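숙소 객실 안전 점검표 및 점검 의견
침실·침구·통로 부분 (8월 정기 점검)

시설명: 플라미스(Flamis) 장기 숙박동
점검 대상: 2층 침실, 복도, 세탁물 임시 보관 선반
점검자: 천예서
입회: Mamta Dhillon (객실 관리)
결과 수신: Thu Triệu (운영), Evanthia Koutsoukos (시설 보수)

표기: 적합 / 보완 / 부적합 / 해당 없음
보완은 다음 투숙 전까지, 부적합은 당일 조치. 지난 점검 이후 바뀐 항목은 끝에 (변경)이라고 적음.

1. 출입문과 통로

1-1. 출입문이 끝까지 열리는가: 적합
1-2. 문 뒤에 걸이나 가방이 없는가: 보완
의견: 219호 문 뒤 걸이에 외투가 여러 벌 겹쳐 걸려 있어 문이 벽까지 닿지 않음. 걸이를 옷장 옆 벽으로 옮길 것.
1-3. 침대에서 문까지 바닥에 걸리는 물건이 없는가: 적합
1-4. 야간등이 켜지는가: 적합. 복도 끝 한 곳은 센서 반응이 늦어 손을 두 번 흔들어야 켜짐. 교체까지는 필요 없고 다음 점검 때 다시 볼 것.
1-5. 비상 대피도가 문 안쪽에 붙어 있는가: 적합 (변경). 지난번에 떨어져 있던 것을 다시 부착함.

2. 침대 프레임

2-1. 프레임을 손으로 밀었을 때 흔들림이 없는가: 적합
2-2. 나무 부분에 갈라짐, 거스러미가 없는가: 보완
의견: 219호 발치 쪽 모서리 안쪽에 거스러미가 조금 있음. 침구를 갈 때 손이 닿는 자리임. 사포질 후 마감 오일을 바르기로 함. Evanthia Koutsoukos에게 전달.
2-3. 볼트 조임 상태: 적합. 머리맡 쪽 두 개는 반 바퀴씩 더 조임.
2-4. 갈빗살이 빠지거나 휘지 않았는가: 적합
2-5. 매트리스가 프레임 밖으로 밀려 나오지 않았는가: 적합
2-6. 침대 밑에 보관물이 없는가: 부적합, 당일 조치 완료
의견: 빈 상자와 멀티탭 포장재가 있었음. Mamta Dhillon이 현장에서 치움. 침대 밑은 보관 장소로 쓰지 않는다고 안내문에 이미 적혀 있으나 글씨가 작음. 안내문을 다시 뽑을 때 크게 할 것.

3. 침구와 침대 위 물건

이 항목은 이번 점검부터 질문을 나눠 적었다. 예전 양식은 "침구 상태 양호"에 표시 하나만 하게 되어 있어서 이불이 깨끗하면 그 위에 무엇이 놓여 있든 적합으로 넘어갔다. 세탁 담당 쪽에서 이불과 함께 딸려 온 옷가지 문제를 여러 번 제기했고, Thodoris Tsoukalas가 질문을 나누자고 했다.
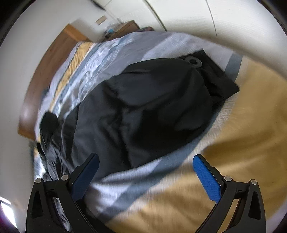 침구 점검은 이불을 걷기 전에 먼저 위에 놓인 물건부터 확인한다. 어두운 옷은 한 덩어리로 뭉쳐 있으면 몇 점인지 알기 어렵고, 이불을 말아 걷을 때 안으로 같이 들어가기 쉽다. 연한 파랑과 흰색, 회색 무늬 이불 위에 구겨진 검은 천이 놓인 경우라면 큰 것은 누구나 보지만, 왼쪽에 조금 떨어진 작은 검은 천은 소매인지 양말인지 손으로 들어 봐야 안다. 큰 쪽에는 둥근 금속 고리도 박혀 있어 그대로 세탁망에 넣으면 안 되는 물건으로 분류한다. 금속 부속이 있는 것은 모두 따로 꺼내 선반에 올린다.

3-1. 이불 위에 옷이나 가방이 없는가: 보완
3-2. 있다면 낱개로 들어 확인했는가: 적합
3-3. 주머니가 있는 물건은 주머니 겉을 눌러 확인했는가: 적합
의견: 투숙객 물건의 주머니는 열지 않는다. 겉에서 눌러 딱딱한 것이 느껴지면 물건째로 선반에 두고 기록만 한다. 충전기나 보조 배터리로 짐작되면 침구에서 바로 떼어 놓고 Thu Triệu에게 연락한다.
3-4. 이불 커버의 지퍼와 끈 상태: 적합. 219호 커버 끈 하나가 풀려 있어 다시 묶음.
3-5. 담요, 털 깔개 등 덧깔개가 바닥으로 늘어져 있지 않은가: 보완
의견: 긴 털이 있는 깔개나 도톰한 담요는 침대 옆으로 흘러내리면 밤에 내려설 때 발에 감긴다. 투숙객이 쓰는 것은 괜찮으나 정리할 때는 접어서 발치에 둔다. 난방기 쪽으로는 접어 두지 않는다.
3-6. 난방기, 스탠드와 침구 사이 간격: 적합
3-7. 베개 밑 확인: 적합. 안경 한 점 발견, 협탁으로 옮김.
3-8. 침구 라벨이 읽히는가: 보완. 라벨이 닳은 커버는 세탁 온도를 알 수 없으므로 저온으로만 돌릴 것.

4. 전기

4-1. 침대 뒤 콘센트에 눌린 플러그가 없는가: 적합
4-2. 멀티탭 연결 용량: 보완
의견: 객실용 멀티탭 표기는 3,000W이고, 219호에는 2,000W짜리 온풍기가 다른 기기와 함께 꽂혀 있었음. 합계는 넘지 않지만 온풍기는 벽 콘센트에 단독으로 꽂는 것이 우리 규칙임. 바꿔 꽂고 투숙객에게 메모를 남김.
4-3. 전선이 침구나 깔개 밑으로 지나가지 않는가: 적합
4-4. 스탠드 전구와 갓 사이 그을음: 해당 없음 (전부 LED로 교체됨)
4-5. 연기 감지기 시험 버튼: 적합. 8개 모두 소리 확인.

5. 세탁물 임시 보관 선반

5-1. 투숙객 물건과 세탁물이 다른 칸에 있는가: 적합
5-2. 물건마다 호실 표가 달려 있는가: 보완
의견: 맨 아래 칸의 장갑과 스카프에 표가 없음. 복도에서 주웠다고만 기록되어 있음. 한 달 보관 후 처리.
5-3. 선반이 벽에 고정되어 있는가: 적합
5-4. 무거운 것이 아래 칸에 있는가: 적합 (변경). 조스탄스 세제 통을 내려놓음.

점검자 추가 의견 (천예서)

침대 위 물건을 낱개로 확인하는 데 시간이 더 든다. 그래도 방마다 한두 분 차이라 순서를 바꿀 이유는 없다고 본다. 다만 양식 순서가 침대 프레임 다음에 침구로 되어 있어 실제로 움직이는 순서와 반대다. 프레임 안쪽을 보려면 이불을 먼저 걷어야 하므로 다음 양식에서는 3번을 2번 앞으로 옮겨 주기 바란다.

219호는 투숙 중이므로 사포질은 외출 시간에 맞춰야 한다. 오일 냄새가 빠질 때까지 창을 열어 둘 것.

회신 (Thu Triệu)

순서 변경 동의. 안내문 글씨도 같이 키우겠음. 라벨이 닳은 커버는 호수와 장수를 적어서 보내 주면 새것으로 바꾸겠음.

회신 (Evanthia Koutsoukos)

거스러미는 오전 11시 이후에 가능. 복도 끝 센서는 렌즈를 닦아 보고 그대로면 부품을 주문하겠음.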